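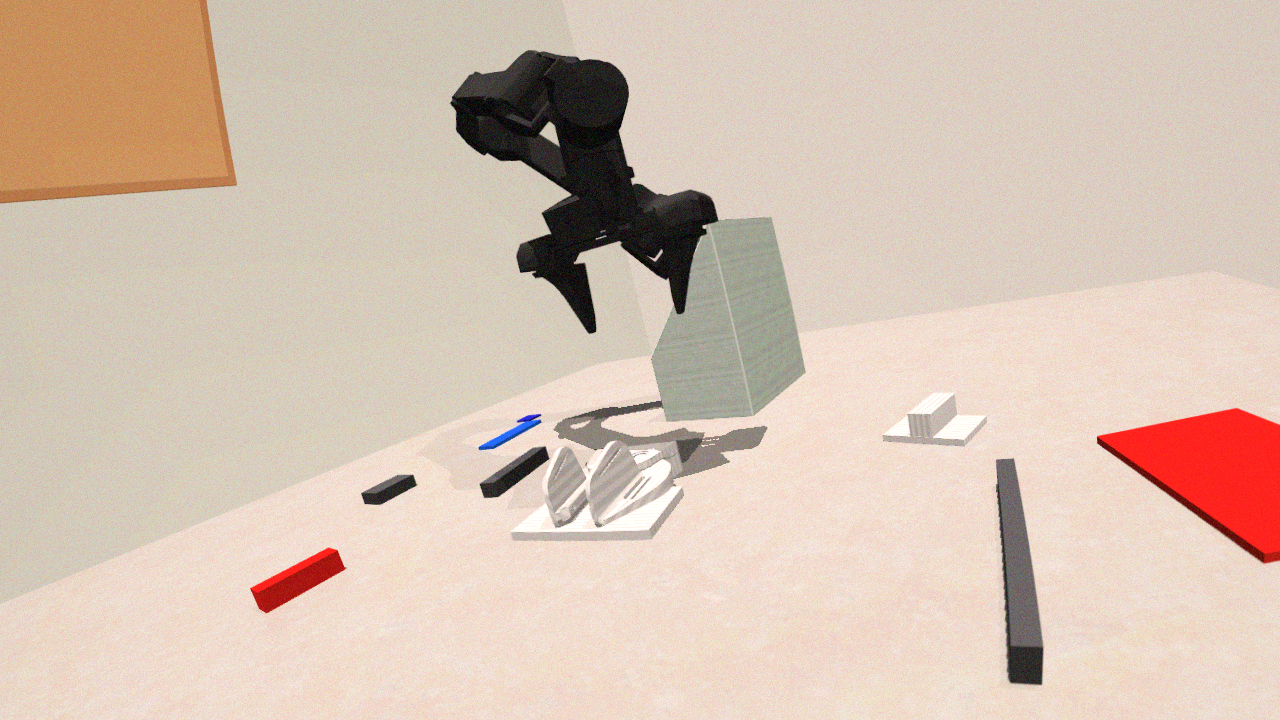

Zirnetti today announces the general release of Potgate 3, a new version of its planning and perception software for robot arms that work on tables and benches. Potgate decides which object an arm should take next, from which side the gripper should come, and how the arm should travel there without touching anything else. This sounds like a small task, but it is where many automation projects lose their time. An open gripper above a slanted gray-green block has many possible ways down, and most of them are bad: the sides of the block are not parallel everywhere, and a low white piece with curved fins stands close enough that a careless path would meet it. Potgate 3 compares these ways before the arm moves, and it shows the engineer why it has preferred one of them.

The release is available to all customers with a valid license from this month. It includes a rewritten grasp planner, a new scene editor, a tool for replaying plans, and a connection to Tumgate, the simulation package that Zirnetti has offered separately until now.

A planner that gives its reasons

In earlier versions of Potgate, the planner returned one result. If the result was good, the user was satisfied. If it was strange, the user had to guess which setting was responsible, change it, and try again. Customers told us in many support calls that this guessing was the most tiring part of their work.

Potgate 3 keeps the candidates that it has rejected. For each one, the engineer can open a short record, which says whether the candidate was refused for reach, for collision, for the opening of the gripper, or for the expected stability of the grasp. The records are written in plain words and can be exported as text. They can also be compared between two runs, so that a team can see what has changed after an update of the camera calibration or of the object models.

The planner also handles tapered and claw-shaped fingers better than before. Until version 2, fingers were treated as simple boxes. This was safe, but it made the software refuse many grasps that a real gripper could do easily. The new version works with the true outline of each finger, including the part which curves under the palm. In our internal test set of 465 tabletop scenes, the old planner found no acceptable grasp in 131 of them. With the new planner this number went down to 6. The remaining cases are mostly flat plates with no edge that a finger can get under, and we don't expect a two-finger gripper to solve them without help from another tool.

Perception for mixed tables

Objects on a table are rarely all of one kind. A thin blue stick, a red square plate and a long dark bar ask for very different treatment, also when they are lying only a short distance from each other. The perception module in Potgate 3 no longer needs one size range for the complete scene. It chooses the level of detail for each region, and it spends more computing time on thin and small things.

Shadows have received special attention. An arm which works above a pale surface throws its own shadow on the objects that it must find, and this shadow moves with every step. Users of version 2 reported that a dark object inside the shadow was sometimes joined with it, or that a white object was divided in two where the shadow ended. The new module knows the position of the arm and the position of the main lights, computes where the shadow should fall, and corrects the brightness in this area before the objects are separated. If the lights are not known, the module can estimate them from a short calibration movement – this takes about 3 minutes and has to be repeated only when the lighting is changed.

From simulation to the cell

Tumgate is now part of the standard installation. A scene that was built in simulation can be opened directly in Potgate, planned, and sent back for execution with no conversion of files. The simulated arm and the real arm are controlled through the same interface, and the program doesn't have to know which of the two is connected.

Simple shapes still have an important place in this work. The reference scenes which we deliver with the software use blocks, bars, plates and curved pieces in plain colors on a beige table, with plain walls behind. Such scenes are quick to compute, and an error in the plan can be seen immediately. When the plan is correct there, customers replace the shapes step by step with models of their own parts. The lighting, the surface of the table and the friction values can be varied automatically, so that a plan is not accepted only because it succeeded once under perfect conditions.

The scene editor was written new from the beginning. Objects can be placed by hand, dropped from a given height, or scattered by rule, for example with a minimum distance between them. Every scene receives a number from which it can be generated again exactly. For teams who share their work between different offices, this has been the most requested function.

Experience from the pilot phase

Potgate 3 was tested before release by several companies, among them Nkosi, a supplier of assembly fixtures which uses robot arms to sort and present small parts. Nkosi built its first test scenes in Tumgate and moved them to a physical cell afterward. According to the company's engineering team, the record of rejected candidates was the function they used most. In one case it showed that the planner was avoiding a good approach only because an old mounting plate was still present in the cell model, although the real plate had been removed a long time before.

The pilot phase also brought criticism, and we have tried to answer it. The first test version wrote very large record files, which filled the disk of a smaller controller after several days of operation. The files are now compressed, and the user can decide how many rejected candidates should be kept. The names of some settings were confusing as well, and these have been changed. A table of old and new names is included in the manual. Programs written for version 2 will continue to run with the old names, but they will show a warning.

Requirements and known limits

Potgate 3 runs on the same computers as version 2. A graphics card is recommended for the perception module and is required for Tumgate. The software supports arms with six or seven joints and grippers with two or three fingers. Suction grippers can be used with the planner, but not yet with the new outline model.

Transparent objects are still difficult, and strongly reflecting ones also. The perception module marks them as uncertain and leaves the decision to the user. Soft objects such as bags and cloth are outside the scope of this release. Planning for two arms above one table is possible in simulation only – a version for real cells is in preparation, and we will inform customers when a test version can be requested.

Availability and price

Customers with a maintenance contract receive Potgate 3 without extra cost. For new customers, the license is offered per cell, with a reduced price for schools and universities. Tumgate is included in both cases. Customers who bought Tumgate separately during the last year will have the amount credited to their next maintenance invoice.

The installation package, the manual and the reference scenes can be downloaded from the customer area of the Zirnetti website. An evaluation license with all functions, valid for one month, can be requested through the contact form. Online introduction courses will begin in December and will be held in English.

About Zirnetti

Zirnetti develops software for the control, planning and simulation of robot arms. Its products are used in assembly, laboratory work, packaging and education. The company is privately owned.

Press contact

Zirnetti Press Office
Questions from journalists and requests for demonstrations are answered through the press form on the company website.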